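Evel (elevator-riding service robot)

Evel is an indoor delivery robot built by Dromer for hospitals, hotels and office buildings. It is known mainly for pressing elevator buttons with its own gripper instead of talking to the elevator by radio. Dromer presents this as a way to avoid any change to the building. Published accounts of its setup and upkeep give a less simple picture.

Setup

The maker's manual calls the installation "walk-in". In practice each elevator has to be taught by hand. A technician drives the robot into the car, parks it facing the button panel and records the position of every button it will need. The panel outside on each landing is taught separately. The manual allows 10 minutes per panel, a figure that seems to assume a car nobody else is using. At the Kälin office building, one of the better documented sites, setup was done at night for that reason.

Buttons are stored as points relative to the corners of the panel. The method works on flat, dull surfaces. On shiny metal, reflections can shift the measured corner, and the usual cure is a small printed marker stuck to the wall – which is, of course, a change to the building.

Regular care

The service plan sold through Fidex calls for a check every 700 hours of running time. It covers the following:

Cleaning the head camera window
Checking play in the wrist joint
Replacing the rubber fingertip if it is worn or glazed
Pressing each taught button once and logging the error

The fingertip is the part most often replaced. A hard or shiny tip slides off the button, and the robot then reports a press that never registered. Early software took the force reading alone as proof. Version 1265 added a check for the button light, though this is of little use on panels whose buttons do not light up.

Repair and re-teaching

The most common service call is logged as fault 2057, "target not found". Dromer's guide treats it as a camera fault and begins with replacing the head unit. Field notes suggest the cause is more often motion: the robot looks for the buttons while its head is still turning, and bright button faces smear sideways into one another. Adding a pause before the search clears many of these faults and costs nothing but time.
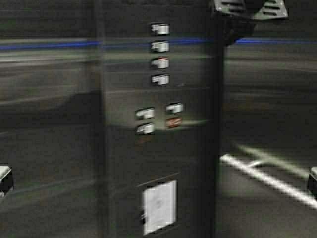
According to one reply on the Fidex service board, signed Evel_nights, the pause only hides the problem: a loose neck bearing will go on shaking the camera after the motor has stopped, so the bearing should be checked before anyone touches the settings. Dromer has not changed the guide. Replacement bearings are not listed as a separate part, and the whole neck must be ordered.

Claims and evidence

Dromer's sales material says the robot rides elevators "as reliably as staff". No test method is given. The press log kept by the robot counts attempts, and retries that end in success are recorded as a single good press.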